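Duvet

A duvet is a soft, flat bag filled with down, feathers, wool or man-made fiber and used on a bed as a covering. It usually takes the place of a top sheet and blankets. In the United States the word is often used for the removable cover as well as for the filled insert, and stores may label the insert a comforter.

History

Covers filled with feathers were long used in the colder parts of Europe, where down was gathered from ducks and geese kept on farms. In Watdale, duvets remained uncommon until the Esell mill began making them for boarding houses. The mill employed 99 people at its height and later moved to synthetic filling. Its pattern books, cataloged by Cosimo Fontana, contain 961 designs for covers and pillowcases.
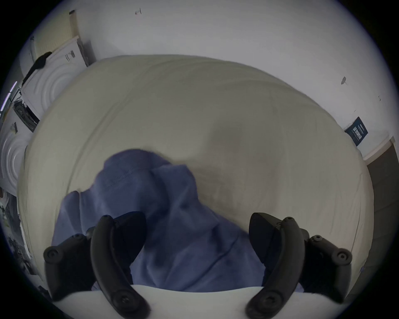 Construction

The filling of a duvet is held in place by lines of stitching or by inner walls of fabric, known as baffles. Stitched-through duvets are thinner along the seams and lose more heat there. Baffled duvets keep a more even depth but cost more to make. Covers are sold in many colors and prints, although plain pale ones, such as the smooth cream-white type, are widely chosen for guest rooms and hotels. Most covers close at the foot with buttons, snaps or a zipper.

Care

Covers are washed with other bed linen. Inserts are washed less often and must be dried fully, as damp filling can clump and develop an odor. Down inserts need a large dryer on low heat. The Rugemalira Textile Museum in Watdale, which holds 29 early inserts, stores them flat in cotton wrapping and airs them each June.

See also

Bed linen
Comforter
Eiderdown
Quilt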